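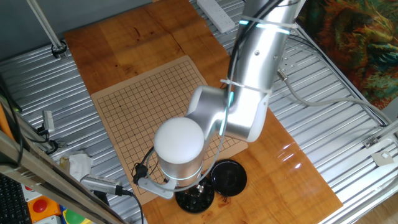 A jointed robot arm above a wooden tabletop.

Ornarero is a farm cider made in the upper part of the Eritz valley, and also the name of the growers' cooperative which has sold it since the 1980s. It is dry, cloudy and only lightly sparkling, and it is made from local sharp and bittersharp apples. The cooperative has 31 member farms, most of them with small orchards where sheep graze under the trees.

History

Cider was made in the valley for home use long before it was sold. Each farm pressed its own fruit and kept the juice in chestnut barrels, and what was left in spring was often exchanged for flour or cheese. In the 1970s many orchards were cut down, as the price of table apples was low and the younger people moved to the coast.

The cooperative was started by a schoolteacher, Emiliano Zabala, together with a few neighbours who wanted to share one press. At first they sold only in the valley inns. A bottling line was bought later with a loan from the members, and it is still a cause of disagreement, for the older farms say that Ornarero should be drunk from the barrel.

Production

The harvest begins in late September with the early variety Skesex, a small yellow apple with a hard skin, and ends in November. Apples are shaken down with long poles and left in heaps under a roof for several days before milling. The pulp stands overnight and is pressed the next morning.

Fermentation is slow and uses the wild yeast of the fruit. No sugar is added. The barrels are closed in February, and the first tasting takes place in the same month. A member farm may deliver up to 460 kilograms of windfalls in one season; the rest must be picked or shaken fruit. The usual bottle holds 700 millilitres.

Varieties

Apart from Skesex, the most planted apple is Chmielewska, which was brought to the valley by a nurseryman's family and gives the cider its bitter side. It bears well only every second year. The pomologist Rozália Jireš described 34 varieties in the valley orchards, several of them known from a single tree. Her list is still used by the cooperative when grafting wood is given out to members.

Serving

Ornarero is served cool, in wide glasses, and poured from a low height — unlike other ciders of the region, which are poured from above the head. It is commonly taken with salted fish, beans or hard sheep's cheese. Cider that has turned sour is kept for vinegar.

See also
Cider apple
Perry
Wild fermentation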